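Spent the past fortnight comparing two controllers for our two-armed setup, all in simulation so far. One is the stock Talpur controller, the other is Trurnska. Same arms, same grippers, same rooms. Notes in this thread.

2/ Each controller got 200 tries at each task. The task I care about most is picking flat things up off soft seats. Tables are easy by comparison, as the seat model gives a bit when a finger presses on it.

3/ Talpur is quicker to set up. I had it moving both arms before lunch. Trurnska took me two days, mostly spent on joint limits, and Sohail Tarar had to send me his config file in the end.

4/ The binder task, right arm going in at the front edge of the seat:

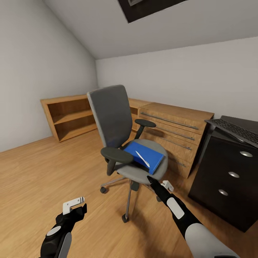

Binder and pen on the office chair, attic room.

5/ The pen matters. If the binder tips, the pen rolls, and I count that as a fail. Talpur failed 19 more times than Trurnska on this one, nearly all of them on the first lift.

6/ Trurnska is slower on the approach but holds its wrist angle better near contact. Talpur tends to overshoot and then correct – fine for a box, bad for anything with something loose on top.

7/ I haven't tuned the gripper force on either. Naheed Kakakhel thinks half of Talpur's fails would go with a softer close. She may be right, so that's the next batch, 1,000 tries this time.

8/ Someone asked about the Bumness wrist camera. I've only run it with Talpur, so there's nothing fair to compare yet.

9/ Logs and settings go up once I've cleaned out the file paths. Replies are open if you've run either one on real arms.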